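# An arm, a table and a plate of pretend fruit: talking to Deok-su Cho about the Werkitz kit

Deok-su Cho has had the Werkitz on his dining table since May and he still can't walk past it without switching it on. "My tea goes cold every single time," he says. "I think I'll just do one more go, and then it's dark outside."

He teaches evening classes in Warnosley, mostly soldering and a bit of basic coding, and he was after an arm his students could build, break and mend. The Werkitz comes as a box of printed parts, motors and a bag of screws, with a practice set of toy food thrown in. He put his together over two evenings, with one long pause when he fitted the wrist the wrong way round. "Entirely my fault! The drawing is perfectly clear. I was just too excited to look at it."

What has won him over is how quickly you get to the fun part. You guide the arm through a job yourself, again and again, and it learns from your goes. Cho's first job was picking up a piece of fruit and putting it on a plate. He recorded 30 goes, trained overnight and came down in his dressing gown to try it. "It missed, it missed, and then it got one. I shouted so loudly I woke the dog."

By the time he had recorded 40, with the fruit starting in a different spot each time, it was managing most of them. Round things are harder than he expected, he says, and anything near the rim of the plate is harder still.

He has grumbles. The wires at the fingers could do with a proper clip, and the setup program lost his settings twice in the first week. He wrote to Werkitz on a Monday and had a reply by teatime from Jordan Gosling on the help desk, with a fix that worked. He'd also like a thicker manual, "with more about what to do when it all goes wrong, as that's where my lot learn the most."

Has he tried anything else? He borrowed the Flokano arm for a while and liked it very much. It's stronger and quieter - but it arrives fully built, and for his classes that takes away half the pleasure. "If you've put every screw in yourself, you know where to look when it starts wobbling."

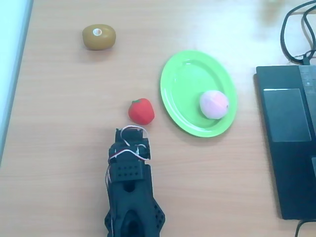 "And I'd tell anyone starting out to keep the jobs small," he goes on. "Pick one thing up, put it down, do it again tomorrow. My students always want it to make breakfast by the second week, and I love that, I really do, but get it to find the plate first. We're going to try stacking cups next term. I've already bought the cups."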